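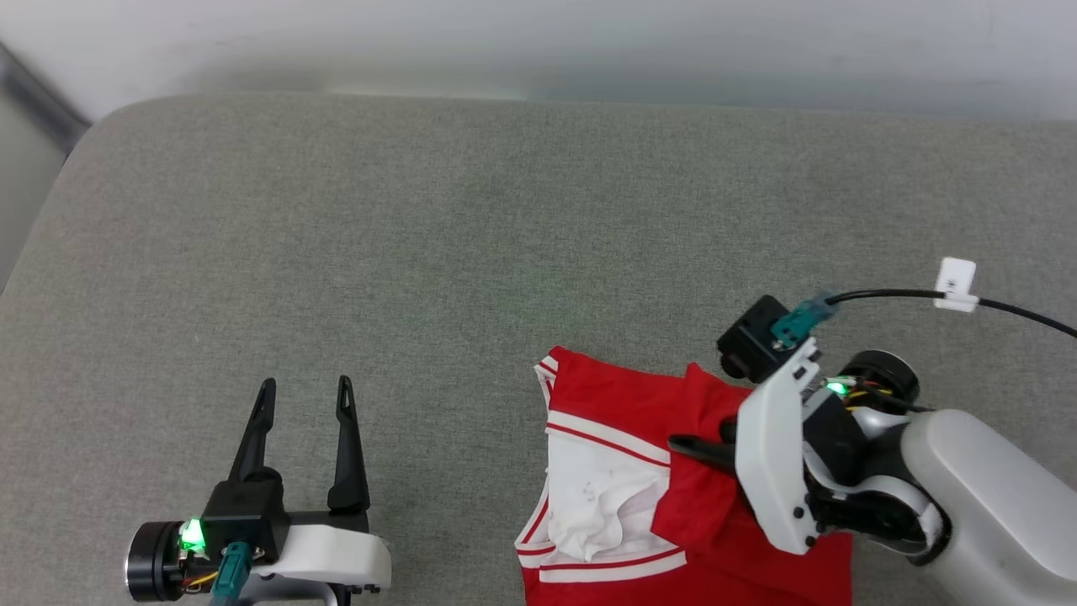 Folding What Won't Lie Flat: Sportswear, Linings and the Shared Laundry Shelf

Student project report, Household Studies, Plirkthorpe College
04/04/2020

Why I picked this subject

When our class was asked to choose one household job and look at it closely for a term, most people went for cooking or for cleaning windows. I went for folding, mainly for the reason that I have never been any good at it, and I thought a whole term of practice might at last do something about that. I live in a student house on Zisside, where 14 of us share one laundry shelf, and anybody who has shared a shelf will know how quickly a few badly folded things can turn it into a heap.

I started with towels and T-shirts like everyone does, and those went fine. The trouble came with sports clothes. They are slippery, they often have a lining that wants to go its own way, and the trim can be stiffer than the cloth beside it, so that the whole thing springs open again just when you are pleased with it.

The red piece

The garment I kept coming back to was a red one with white trim and a white lining. Lying on gray upholstery, partly folded and with the inside showing, it gives you a fair idea of the problem — the lining is wrinkled and bunched in the middle while the red cloth sits in creases at the side. A narrow striped band has made itself a folded corner near the top. There are a few small gray marks on the lining too, and I would have missed them completely if it had been turned the right way out.

That changed my method quite a bit. I had been turning everything right side out first and folding second. Now I open each piece up, look over the lining, smooth it with the flat of my hand from the middle outward, and only then turn it.

Where to fold

I tried three places: my bed, the kitchen table and a padded gray seat. The table was best for speed, and I would recommend it to anyone with a big pile. The woven fabric of the seat, though, had a bit of grip to it, and slippery things stayed where I put them, which was a great comfort after all the sliding about on the table. The bed was hopeless (too soft, and too tempting to lie down on).

The shelf trial

For the second part I folded 49 pieces in two ways and put them on the shelf in our hall. Half went in flat stacks and half were rolled in the style our handbook calls the Fondum roll. I left them for 10 days and asked my housemates to take and return things as they normally would. The rolled ones kept their shape better, especially the shorts, but my housemates grumbled that they could not tell what was what without unrolling them. I may have grumbled a little myself.

What I would still like to try

I would like to repeat the trial in August, when the shelf is full of summer things, and use the open Kwak baskets from the college store in place of stacks. I would also sort lined clothes from unlined ones before starting, and keep a separate spot for anything with marks that need another look before it goes away.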